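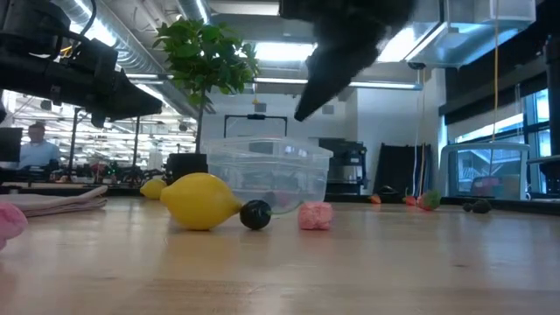

食品管理基礎 第3回 配布資料
果物の仕分けと一時保管

1. 今回の範囲
前回は入荷時の検品を扱った。今回は、検品を終えた果物を作業台の上で分け、容器に移すまでの手順をまとめる。冷蔵庫内の配置は次回に回す。

2. 作業台の準備
台は木製のものを使う。木の表面は水分を吸いやすく、果汁の色も残る。作業前に固く絞った布で拭き、乾いてから果物を置く。拭いた布は畳んで台の端に寄せておく。果物の下に敷いたままにしない。
容器は透明で口の広いものを選ぶ。中身が外から見え、底にたまった水にも気づきやすい。角の丸い容器は洗い残しが出にくい。実習室の容器はJustellの棚の下段にある。使用後は必ず同じ段に戻すこと。

3. 分け方
大きさではなく、皮の性質で分ける。

皮の厚いもの
レモンなどの柑橘類。室温でしばらく置けるが、重いので、ほかの果物の上に載せない。へたの側と先の尖った側の両方を見る。傷みはへたの周りから始まることが多い。2個が触れ合っている場合は、いったん離して接していた面を確かめる。

皮の薄いもの
黒く艶のある丸い果実など。指で強くつまむと跡が残る。茎がついているものは茎を持たず、実の下に指を添えて動かす。茎を抜くと、その穴から汁が出る。

皮がほとんどないもの
いちご、ブラックベリーの類。積み重ねは2段までとする。いちごの葉は洗い終わるまで取らない。先に取ると水が実に入り、味が薄くなる。

4. 置く順番
容器を台の奥に置き、手前に重いもの、横に軟らかいものを並べる。レモンを手前に、いちごと黒いベリーは容器の右側にまとめると、手が交差しない。左利きの人は左右を入れ替えてよい。
いちごは一粒ずつ間をあける。色の浅い粒と赤い粒は、同じ列に並べて比べると違いがわかりやすい。色の浅い粒も捨てずに分けておき、加熱用に回す。いちごは摘んだ後に甘みが増すことはほとんどない。

5. 記録
仕分けが終わったら、Wasstead式の記録票に品名、重量、状態を書く。重量は容器の重さを引いた値とする。
記入例
総重量 874 g
容器 94 g
正味 780 g
状態は「良」「要確認」「加熱用」の3つから選ぶ。迷ったときは「要確認」とし、備考欄に場所(へた、側面、底)を書く。「少し悪い」のような書き方はしない。

6. よくある間違い
・洗ってから仕分けする。ベリー類は水がつくと傷みが早い。洗うのは使う直前。
・布で果物をこすって拭く。押さえて水気を取る。
・容器に入れてからふたをすぐ閉める。台の上にある間は開けておく。

7. 課題
自宅または実習室で果物を3種類選び、上の区分に従って分け、記録票を1枚作成する。区分に迷った果物があれば、その理由も書くこと。
提出は10月4日(火)の授業開始時。記録票の用紙はBrovby実習室の入口に置いてある。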